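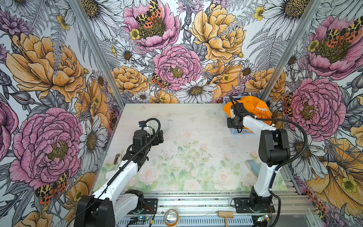

Open day at the Lesura airfield

The flying club opened its hangars to the public on 17 February 2024, and I drove up with Keerthana Namboodiri to have a look. Her flight home had been canceled the night before on account of snow, so she had a free day and I had a car. The road was plowed as far as the main gate. After that it was packed ice and people walked slowly.

Parking was in the grass lot by the fuel tanks. Admission was free, with a box for donations toward a new windsock and runway lights.

The hangars

Hangar one had the trainers and an old twin with the cowlings off. Cyril Tindall has been working on the left engine since September and was happy to talk about it. He is waiting on a fuel pump from Dekker, who quoted 90 days and then stopped answering the phone. He let the kids sit up front if they took their boots off first.

Hangar two was colder because the big door would not close all the way. Snow had blown in along the bottom. There was a glider on its trailer and a long table of used headsets and charts for sale. I bought a kneeboard. Keerthana looked at a flight bag and put it back.

Snow clearing

This was the part I had come for. The field has one runway and two plow trucks, and Mairéad Ó Flaithearta is in charge of both. She took groups of visitors out in a van to the edge of the apron and went over how a clearing run works. The trucks go down the middle first, then work outward, and each windrow has to be moved again so a wingtip or propeller doesn't catch it. When snow is falling steadily they may have to start over before they finish.

Someone asked why the commuter flight to Plindora gets scrubbed even after the runway is plowed. She said the runway is only part of it. The plane usually spends the night at the other end, and if it can't leave there, it can't be here in the morning. The crew's duty hours can run out too -- that was what happened to Keerthana's flight.

The deicing truck was parked beside the terminal. It carries 200 gallons of fluid, and on a bad morning it gets refilled more than once. They did not spray anything during our visit.

Food and getting out

Chili and coffee were in the terminal, served from the old ticket counter. The chili ran out before we got there. We had coffee and grilled cheese and watched a small Cessna taxi out, sit for a while, and taxi back.

The tower talk at 3 was called off, as Kieran Mac an tSaoi was stuck behind a jackknifed truck on the highway. We left a little after that. Keerthana got a seat on the next morning's flight, with a connection, and texted me from the gate to say they were boarding.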